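Match Observation in Semi-Professional Football
Handout 4: Set pieces, notes and simple tallies
Fandormont College, coaching and analysis pathway

We use cookies to remember your settings and to see which pages are read. By carrying on you agree to this. Manage cookies

What this session covers

Last time we looked at how a side builds from its own goal kicks. This handout is for the session on corners, free kicks and long throws. At the level most of you will work at, there is one person watching, often standing, sometimes also filling the water bottles. The methods here are meant for that person.

Bring a pencil, not a pen. Rain and ballpoint don't mix, and last season we lost two good sets of notes at Kurkov Park that way. A clipboard with a clear cover is worth having. Phones are fine as a backup but please don't type your main notes on one. You will miss the second ball every time.

You need to have read the team sheet before kick-off and marked the taller players on each side. If the programme doesn't give heights, watch the warm-up and mark them yourself.

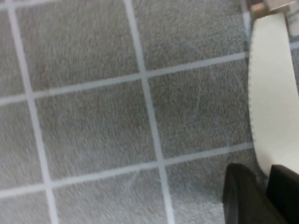 Recording a corner

Use one line per corner. Write these in order, left to right:

Minute.
Side, as the attacking team sees it (L or R).
Delivery: inswing, outswing, short, or driven low.
Where it was aimed: near post, middle, far post, edge of the area.
First contact: attacker, defender, goalkeeper, none.
Outcome within ten seconds.

The last item causes most of the arguments. We use ten seconds from first contact. If the ball is cleared to halfway and comes straight back in, that is a new attack and goes on a new line under open play. If it drops on the edge of the area and somebody shoots, it is still the corner.

"Aimed" means aimed. A ball meant for the far post that is overhit goes down as far post, with "over" in the margin. Students often write down where it landed, and then the far post column looks empty for a team that has been trying to find it all afternoon. If you can't tell, look at where the main runners were heading when the kick was struck.

Defending shape

Before the kick is taken, note whether the defending side is zonal, man-to-man or mixed. Nearly every team you see will be mixed: a line of players across the six-yard box, three or four markers picking up runners, and somebody on the edge. Write down who is on each post, if anyone. Write down how many are left upfield. It changes late in games, so check again after each substitution. A marker goes off, the replacement takes up the same number on the whiteboard but isn't as good in the air, and the manager finds out from the scoreline.
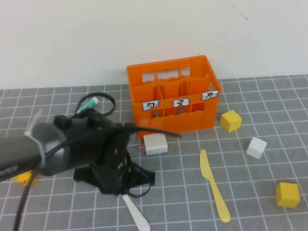 Free kicks

Divide these by distance and angle. Direct shots are rare at this level and you can give them a line each. The wide free kick is the one to spend time on, as it works much like a corner but the defensive line is higher and offside is in play.

Record the starting height of the line when the taker begins the run-up, then record whether it dropped before the kick or with it. A line that drops early gives the goalkeeper less room to come. A line that holds too long gets caught by a ball bent in behind. Both are faults and they need different work on the training ground, so keep them apart in your notes.

Also note the wall. Was it lined up by the goalkeeper or by a defender? Did anyone rush out? You would be surprised how often the rusher leaves from the wrong end.

Worked figures: the Lopes Cup sheets

The sheets in the shared folder come from last season's Lopes Cup. Between them, past students logged 537 set pieces over the competition. These are real student sheets and they contain mistakes, some of which you will be asked to find.

One club's season is set out separately. It took 27 corners in its cup run and won first contact on 13 of them. That is a little under half, which looks healthy. Now look at the outcome column. Most of those first contacts were at the near post, going away from goal, with no one arriving behind. The player making the flick was doing the job well and there was nothing at the end of it. A percentage on its own would have told the manager that corners were going fine.

When you write this up for a coach, put the sentence first and the number second. "We win the near post but no one follows in" can be acted on by the next training session. 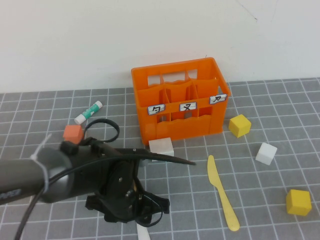

Marian Tolworthy
Module tutor, Match Observation

Throw-ins come next, and they are the weakest part of most student work. A long throw into the area should be logged exactly like a corner, with the addition of where the thrower stood. Short throws don't need a line each. Mark a tick if possession was kept for two passes and a cross if it wasn't, and split the page by thirds of the pitch. At the end of a half you can see at a glance whether a side is giving the ball away under its own full back's nose.

Towels, run-ups and dry balls are worth a note too. If the long thrower takes a long time to walk across from the other side, the defending team has time to set, and your side may be better off throwing it short and quickly. I have seen this help a team more than any new routine.

Goalkeepers and second balls

Note the starting position on every delivery: on the line, one or two steps off, or well off. Then note the decision, come or stay, separately from the result. A goalkeeper who comes and drops it may have made the right decision. One who stays and gets away with it may not have.

For second balls, put an initial for the team that reached it first and a small arrow for direction. Do not try to draw the whole movement. There isn't time, and you won't be able to read it afterwards.

Working from video

Some clubs will give you footage. We tag it in Pokik, which is installed on the machines in the analysis room; your login is the same as for the library. Tag the kick first and fill in the details on a second viewing. Do not try to complete all the fields in one pass. 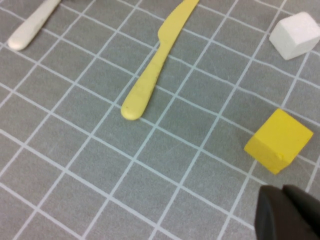
Judging distance from footage is hard when the camera is low, and most cameras at small grounds are low. A marker who seems to be touching a runner at the far post may be a couple of yards off. The mat in the photo has the same trouble: its squares look larger near the bottom and get smaller towards the top, and if you measured the yellow knife against the far squares you would get a different answer from the near ones. On a pitch, use the fixed markings close to the player you are judging, such as the edge of the six-yard box or the penalty spot, and never compare a gap at the near post with one at the far post by eye. If there is no marking close by, write "not clear" and move on. Coaches will forgive a blank sooner than a wrong guess about one of their defenders.

Frame rate matters as well. Older footage can be jerky and the moment of the kick may fall between two frames. Use the first frame in which the ball has clearly moved.

Common errors from last year's sheets

Left and right swapped at half-time. Write the direction of play at the top of each page and again after the break.

Short corners left out altogether. They count. If the short corner leads to a cross, log the delivery of the cross and put "sh" beside it.

Shirt numbers guessed. A blank is better.

Opinions in the outcome column. "Poor" is no use to anyone. Write what happened to the ball.

Corners that were retaken logged twice. Log the retake, and put a note by it if the first one was stopped for holding in the area.

Notes for the task

You will attend one home match in September, either at Kurkov Park or at a ground agreed with me beforehand. Be inside by two o'clock if it is an afternoon kick-off. Stand or sit as near to halfway as you can get, and as high as the ground allows. Behind the goal is good for judging shape but poor for everything else.

Hand in your original pencil sheets, a clean copy, and a report of one page. Untidy originals are expected and don't lose marks. The report should pick out no more than two points for the attacking set pieces and two for the defending ones. It carries 20 marks, and the clean copy is checked against the originals before the report is read.

If your match has very few set pieces, hand in what you have. Do not pad it out with open play. If it is called off, tell me the same evening and you can use one of the cup recordings in the folder, but say on the front sheet that you worked from video and which camera position it had.

Reading before the next session: the section on goalkeeper starting positions in the course pack, and your own notes from handout 2 on defensive lines. Bring both. We will start with the retaken corners.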